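Notebook, Tuesday, February 6, 2024

Water hardness and scale, continued from November. Written by me, read afterwards by Fathima, her remarks are in brackets.

Start 8:40. The second batch of coupons was in the oven over the night and I took them out first, before anything else, so that they can come to room temperature in the desiccator. I did not weigh them warm this time. In November I weighed two of them warm and the balance drifted the whole time, and afterwards I did not know which numbers to believe. Those two are crossed out in the old book and they stay crossed out.

The question is still the same. We have tap water from two buildings, Mornance and Drondik, and we want to know how fast the lime is coming out when the water is heated again and again, and if the cheap filter cartridge changes this or only changes the taste. Jana says the taste is also a result. I agree, but it cannot go in the same table.

Titration of the tap water, Mornance side. I let the tap run two minutes, then rinsed the bottle with the same water, then filled it to the top. EDTA was the bottle opened last week. The indicator went in as usual and the color was wine red, good and clear. The end point came slowly and I went a bit over it in the first run, so I do not use the first run. The second and the third were close to each other, I am content with them. The volumes are on the loose sheet glued on the back of this page, I don't copy them here because I copied wrong last time.

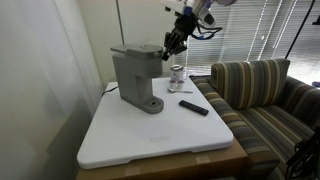
Drondik water after that. It was brought yesterday afternoon in the blue canister and stood in the cold room. I found a thin white film on the inner wall already before opening, only at the level of the surface. So some of the lime has left the water before I measured it, and my number for Drondik will be a little too low. I wiped the film with a weighed paper, dried the paper, and weighed it again, but the difference is so small that it is not worth much. Next time we fill the canister completely, with no air, and we titrate on the same day.

[F.S.: Can we add a drop of acid to one bottle at the tap, and keep one without? Then we see how much is lost on the way.]

Yes, we can. I will ask Jana to bring both. The acid bottle must have a red label so it does not end up in the heating test.

Heating test. For those who were not here in November: each beaker gets the same amount of water and one steel coupon hanging from a glass hook. It is heated to 95 degrees, kept there for ten minutes, cooled to below 40, and then the same again. One such round we call a cycle. Each coupon gets 58 cycles if nothing goes wrong. The water is changed after every second cycle, otherwise the calcium is used up and you measure nothing more after the first morning. I wrote this already on page 23 but I noticed that the page is difficult to read where the stock solution dripped.

Coupons from this batch, what I see with the eye, before weighing:

Mornance, no filter: gray-white layer over the full lower half, hard, does not come away with the finger. On the side which was turned to the beaker wall it is thinner.

Mornance, with filter: spots only, mostly along the cut edge. The middle of the coupon is still shiny.

Drondik, no filter: thick, but soft. It is more like chalk and some of it fell when I lifted the hook. I collected what fell with the little brush and put it in the same weighing dish. There is perhaps some loss.

Drondik, with filter: looks almost the same as without filter. This surprised me. Either the cartridge was at its end or I have exchanged two beakers. The labels on the beakers are right, the labels on the hooks I cannot check any more, the ink is gone from the steam. From now on we scratch the number in the coupon itself.

[F.S.: The Drondik cartridge is the older one, see the delivery note, it came in the Hettiarachchi box with the tubing. It was open when we got it.]

Then I do not trust this coupon. Repeat with a new cartridge, lot 3971, there are still two in the drawer under the balance.

12:30, break.

Afternoon. Weighing went well, the balance was calm. I did each coupon three times and left a pause in between. Then descaling, to have the mass of the clean steel once more at the end. Citric acid, warm, and a slow stirrer. The hard layer from Mornance needed much longer than the soft one, more than double, although there was less of it. I think this is the more interesting result of the day. People complain about the amount of scale but maybe the trouble in practice is how it sits. A soft layer goes away with a short rinse and a hard one stays and the next layer grows on it.

Jana thinks it comes from magnesium, or from silicate. We cannot see silicate with our titration. She will ask at Grostisix if they can measure it for us, a small bottle is enough for them. I prepared two plastic bottles, not glass, because glass can give silicate to the water.

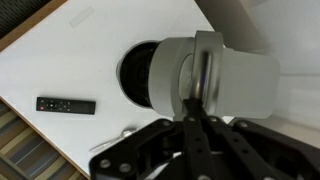 Remote on the white table.

Small things. The stirrer number 2 makes a noise again when it goes slow. The desiccator beads are pink at the bottom and must be dried before the next batch. I used the last of the pH 10 buffer and made new, date is on the bottle. The glass hooks are soaking in citric acid, please leave them until tomorrow, and then rinse them with distilled water and not from the tap.

[F.S.: Dried the beads at 120, they are back in. Stirrer 2 needs a new foot, the rubber is hard. I put it on the order list.]

Open for the next days: new Drondik sample, one bottle with acid and one without; repeat of the filter coupon; scratch numbers in all the clean coupons; read again how the layer hardness was tested in the old report, I believe they used a pencil set and we have one somewhere. Jana, if you have it on your desk, please bring it back to the drawer.

Stopped 17:15, oven off, balance covered.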